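We've had the Lustus arm on our kitchen counter since March, and I've grown fond of it – slow mornings suit me. The hand is gentle with toast, I'll give it that. 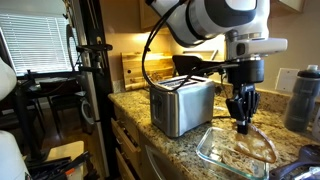
Toast duty with the Lustus, over the glass dish.

Setup ate a whole Saturday, and at 80 dollars a month the Telitia service plan stings a little, but they do pick up the phone!
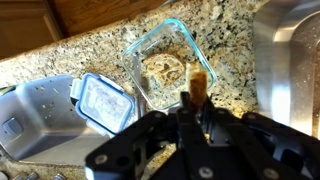 Clodagh Heffernan: Does yours manage soft bread too? Mine squashes it every time.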